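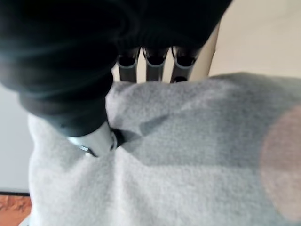 What's the hardest thing to teach a homemade arm? Cloth. Boxes stay where you put them and cups are at least the same cup every time, but fabric is a new shape every single time you let go of it.

OK so, build thread, because a few of you asked how the blanket arm is going. It's going! It lives in the shared workshop at Rerndale now, on the bench by the back door, and I've been at it most evenings since August.

For anyone new: I want an arm that can pick up one corner of a fleece blanket, find the next corner, and fold the thing in half. That's the entire dream. I'm calling the project Castitell, and please don't ask why, it was late and I needed a folder name.

Biggest lesson so far is how little force you need. My first settings came from a version that moved wooden blocks and it went at the fleece like it was trying to staple it to the table. I've turned the grip way down (from 9 to 2 on my own made-up scale) and it holds just as well.

Fleece is weirdly forgiving and weirdly annoying. Forgiving since you can pinch it pretty much anywhere and get a nice fat fold to hang on to. Annoying because it grabs back. Let go and it clings for a second, then flops somewhere you didn't plan for.

And gray fleece! Why did I pick gray fleece! There's almost no pattern for the wrist camera to lock on to, so my corner finder has to work off shadows and edges. Move a lamp and it thinks it's looking at a different blanket.

I tried sticking colored tape on the corners for a week. Worked great. Felt like cheating. Took it off again, and my success rate dropped through the floor, and I sulked and ate a sandwich in the parking lot.

Current numbers for the people who like numbers: 3890 grasp attempts logged since I started keeping a proper log, and 2961 of those ended with fabric still held after the lift. I'm pretty happy with that. The misses are mostly at the hem, where it's thicker and the fingertip slides right over.

Things I've changed this month: slower approach, a little pause after contact, and a tiny sideways drag before closing. The drag is the big one. It bunches the cloth up a bit so there's something to close on. I got the idea from watching how I pick a sock up off the floor, which was not a dignified afternoon.

Wiring update: I finally rerouted everything on the Escobedo board so the motor lines aren't hugging the sensor lines. The jitter on the wrist joint is nearly gone. I'd blamed the gears for two months. Sorry, gears.

If you're building something like this, print more fingertips than you think you need. I've been through flat ones, ridged ones, a rubber-dipped set that picked up so much lint it looked like a caterpillar. Plain and smooth with a rounded end has been my favorite for pressing into fleece without snagging it.

Also wash the blanket. I'm serious. A pilled old blanket behaves very differently from one fresh off the shelf, and I think you want to train on the scruffy kind if that's what you've got at home. Mine is extremely the scruffy kind.

Someone asked if it could do fitted sheets. Friend, I can't do fitted sheets.

Someone else asked about code. I'll put it up once I've cleaned out the comments where I'm yelling at myself. The corner finder is the messy part, the motion stuff is short and you could probably read it over a coffee.

Next up is the second corner. Right now it grabs one, lifts, and then kind of stares into space while the rest of the blanket slides off the bench. I want to try pinning one spot down while the gripper goes looking along the edge. I have a bracket half drawn for that and I'm hoping to print it tonight if the printer's free after nine.

Will post when it folds something. Or when it throws the blanket at the door again.

Contact | © Hoverberg | Back to top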